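Right, so where was I? Ah yes, the Great Drawer Clear-Out, day two. I promised myself I'd get through the whole kitchen before the family descend, and so far I've managed one and a half drawers and a lot of tea.

You would not believe what was at the back. Fifty clothes pegs (we haven't had a line since June!), a bread knife I'd already replaced, and a squashy blue thing that none of us can put a name to. I love the colour though, a proper deep blue, and I can't bring myself to bin it.
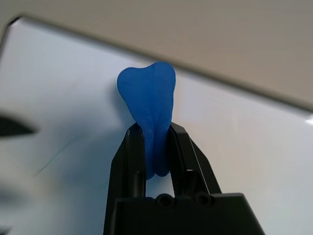
The mystery blue thing. Tooth? Upside-down heart?

My vote is tooth, with that dip in the top and the two roundy bits at the bottom. Treasa Dunne thinks it's for holding hot pans, but then she thinks everything is for holding hot pans. It's gone in the "maybe" box for now, along with five odd lids and the egg timer.

Tomorrow it's the cupboard under the sink, and I'm dreading it. If you know what the blue thing is, do leave me a comment!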